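Nandetti channel

The Nandetti channel is a way of drawing two lines around a price chart so you can tell when a market has wandered too far from its recent habits. I keep this entry up to date on my own, so forgive the "I" all over it (I did try writing it the stiff way and gave up after a paragraph!).

Basics

You take the closing prices of the last 20 sessions, find the middle one by size, and draw that as your center line. The upper and lower lines sit at the average daily range times two. Most people know the idea from moving average bands, but a median shrugs off one crazy day much better, and that's the whole charm of it for me.

Origin of the name

It comes from a newsletter called Nandetti, which ran the first worked chart in November 2000. The Vutullow charting package added it later under the name "median envelope," so you'll see both.

Reading it

A close outside the upper line is a warning that the move is stretched. It isn't a sell signal by itself, and I learned that the expensive way on Friday, June 28, 2019, when I shorted a grain contract at 429 and watched it hug the line for the next nine sessions. In a strong trend price can ride the edge for weeks. Pîrvu's variant handles this by waiting for a close back inside before doing anything, and I've used that one ever since.

Criticism

The Saslow notes complain that the 20-session setting is arbitrary, and sure, it is. Shorter settings whip around like mad, longer ones lag.

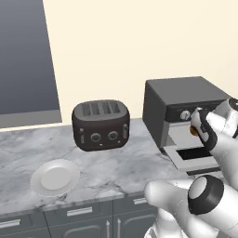
Humaira Rizvi writes that the lag is overstated: she runs a 50-session median on weekly charts and says the late signals cost her less than the false ones did on the short setting, though she wouldn't try it on anything thinly traded.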